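3.2 Setting and household sample

The survey was carried out in Jaltley, a district of low-rise flats on the eastern side of Furkby. The housing register lists 3,402 dwellings there, of which 752 were built after the ring road opened. We wrote to every household in the newer blocks and received 673 usable replies. The remaining forms were blank, came back undelivered, or had been filled in for a business address.

Each form asked what people wear on their feet indoors, where outdoor shoes are kept, and what visitors are expected to do at the door. Takagi's earlier work on entrance halls treated the hall as a fixed boundary with a step or a mat. Few of the Jaltley flats have either. The front door opens straight on to the same floor that runs through to the kitchen, so the line between outside and inside has to be kept up by habit.

After the postal stage we visited 14 households. Visits lasted an hour and took in the hall, the main room and the place where footwear was stored. Floor finish was noted at each address, as hard floors came up often in the written replies as a reason for wearing slippers in winter. Several people drew a difference between their own slippers, which stayed by the bed or sofa, and the spare ones kept for guests. Guest slippers were usually plain, light in colour and open at the toe, so that one size would do for most feet (Figure 4).
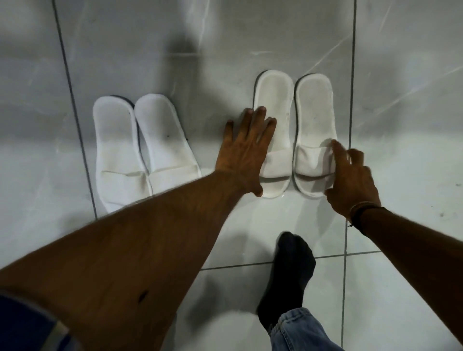
Figure 4. White open-toe slippers set out on a pale, marble-patterned tile floor.

3.3 Coding of replies

Written answers were sorted by Isamu Takagi and then sorted again by Visser, working from clean copies. Where the two disagreed, the reply was read aloud and a code agreed. Most disagreements were over the word "usually" – some people used it for a firm rule with rare exceptions, others for a loose preference. We kept these replies in a class of their own and left them out of Table 5.

Households that kept spare slippers but said they never offered them were coded as "stored only". The Utusell coding sheet has no such class, and ours was added by hand.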